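Undon Block League

The Undon Block League is a student robotics contest for sixth forms and first-year college teams. Started as a lunchtime club, run by Melahat Çetinkaya, who still writes the rules. Named after the Undon building where the first rounds were held. Not connected with the Flamia Cup, which is for wheeled robots.

Format
Teams program an arm to move small plastic blocks on a flat wooden board. Two colours to a group, mixed shapes - cubes, stars, cylinders, hearts and so on. Usual tasks are pulling a group apart, pushing it back together, or bringing one named block to another. Instructions are given in plain words on the day, teams dont see them beforehand. Each run lasts 80 seconds. Top score for a full round is 285 points, with points off for any block that leaves the board.

Only pushing is allowed. Lifting was tried in the first August round and dropped, too many stoppages.

Teams
Up to 118 students have entered in one year, mostly in teams of four. Longest running entries are Trendness and Jabłońska (the second named after a team member's street). Trendness won twice with more or less the same code. Jabłońska wrote theirs from scratch each year and usualy came second.

Rule changes
Version 2 of the rules came out on 6 April 2020. Main changes: practice runs may be done at the team's own school, and video of a run counts as proof. Starting layouts are now set by the judges - before that teams placed their own blocks, and there were complaints. Blocks in a group must touch at the start.

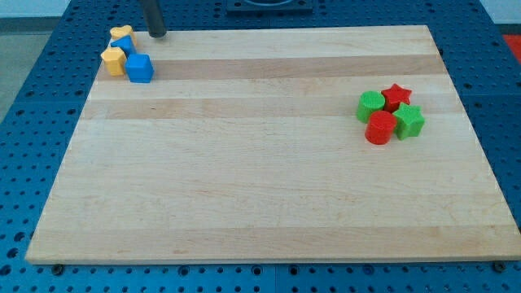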